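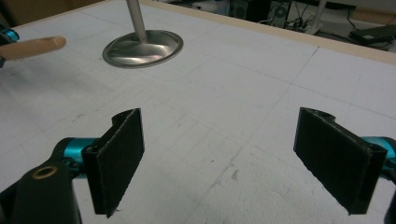

Reading time: 3 minutes

How a gripper gets its new finger pads

A gripper is the part of a robot that takes hold of things. The one in this article has two fingers that move toward each other and apart again, like your thumb and first finger when you pick up a pea. Each finger ends in a flat black pad. The pads face each other, and whatever is being picked up gets squeezed between them.

Pads wear out. The bottom edge of a pad is the part that meets the table most often, so it goes first. After enough rubbing the edge turns ragged and fuzzy, a bit like the end of an old shoelace. The pad can still grip at that stage, but small or thin objects start to slip.

At the Brudach workshop, Zofia Chmielewska looks after the grippers. She checks the pads every Thursday and writes what she finds in a notebook. A pad stays on the gripper for 300 hours of work at most. If the edge is badly frayed before then, it comes off early.

What the parts are called

Pad: the flat black piece at the end of a finger. It does the touching.

Link: the bar that holds the finger and moves it. On this gripper the links are bright teal.

Body: the big black part that everything else is fixed to.

Bushing: a small ring set into a hole. A rod or pin can pass through a bushing. The ring takes the rubbing, and the plastic around it is protected. The bushing on this gripper is the color of brass.

Changing a pad

The power is switched off first and the plug is pulled out. Zofia then opens the fingers as wide as they go, which leaves room for a screwdriver between them.

Each pad is held by screws. She takes them out one at a time and puts them in a dish so they cannot roll off the table. The old pad slides away from its bracket. Bits of fluff and dust are often stuck underneath, and these are wiped off with a dry cloth. If they stayed there, the new pad would sit crooked.

The new pad goes on with its flat side facing the other finger. The screws are turned by hand until they stop, and then a little more with the screwdriver. Too tight is a problem too – the pad bulges around the screws and no longer lies flat.

Both pads are changed together, even if only one looks bad. A thick new pad opposite a thin old one would meet off center.

Checking the work

With the power back on, the fingers are closed slowly on a strip of paper. Zofia pulls the paper gently. It should feel stuck along the whole width of the pads. If one corner of the paper comes loose, a pad is tilted and its screws are adjusted.

Next comes the lifting test. The gripper picks up a wooden block 12 times and puts it down again. One drop means the test starts over from the beginning.

The whole job takes 38 minutes when nothing goes wrong. Roman Szczepańska, who is learning the work, needed most of an afternoon for his first pair in April. He had put one pad on back to front.

Words to know

Frayed: worn so that loose threads or fibers stick out.

Bracket: a support that joins one part to another.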